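Darton fold

The Darton fold is a papercraft technique used to make gift card holders and small greeting cards from a single strip of cardstock. It takes its name from the town of Darton, where Annatjie Buthelezi taught it in her craft classes.

Technique

The strip is scored at 3 inches and again at 12, then folded inward so that the short flap forms a pocket. The sides are glued or stitched, and a ribbon or belly band keeps the card closed.
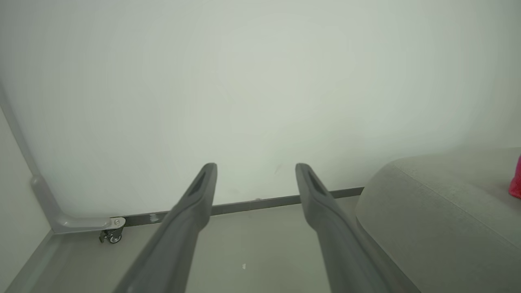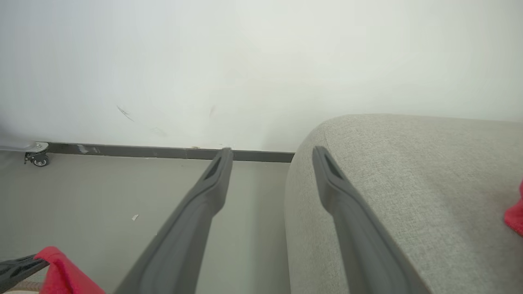 Variations

The Abdella variation adds a second pocket behind the first. Thabiso Xaba included both forms in a 32-page pattern booklet, along with a version for tags. Heavy cardstock tends to crack along the score line, and lighter paper is often used for the double pocket.

See also: Gatefold card, Belly band, Scoring board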